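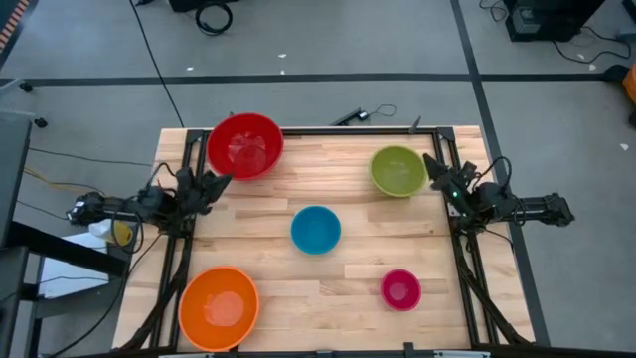

Beeswax is wax made by bees. Easy one. They squeeze it out of their tummies in teeny flakes, chew it till it's soft, then build with it. If you want to make a balm at home with a grown-up, you need some wax, some oil and a few bowls. Plastic ones in different colours, like the red, blue and green ones on that table, are handy for keeping your bits apart. Cold bits only! Hot wax goes in a heatproof jug and a grown-up does the pouring.

Why do bees bother?
To make honeycomb. Lots of little six-sided rooms. Honey in some, baby bees in others. Six sides fit together with no gaps, so no wasted wax. Clever.

What do people do with it?
Candles. Furniture polish. Lip balm. Hand cream for gardeners with cracky fingers. It's hard when it's cold and goes soft when it's warm, so it's good for mixing with runny oils. The wax makes them thick, and then they stay put on your skin.

Does it smell?
Yes! Like honey, a bit. Rostislav Kadlec keeps bees at Welside and his shed smells lovely in July. He got 268 grams of clean wax out of his old comb last summer. Doesnt sound much. It made more than 2 trays of balm tins though.

How do you get it clean?
Melt it, strain it through cloth, let it set. Bits of bee leg and stuff stay in the cloth. Yuck but normal.

Can I put it on my skin?
Ask first. Try a tiny dab on your arm and wait a day. If it goes red or itchy, wash it off adn tell somebody.

Words to know
Comb: the wax rooms.
Balm: thick stuff you rub on dry skin.

Ravinder Friesen, 25 April 2025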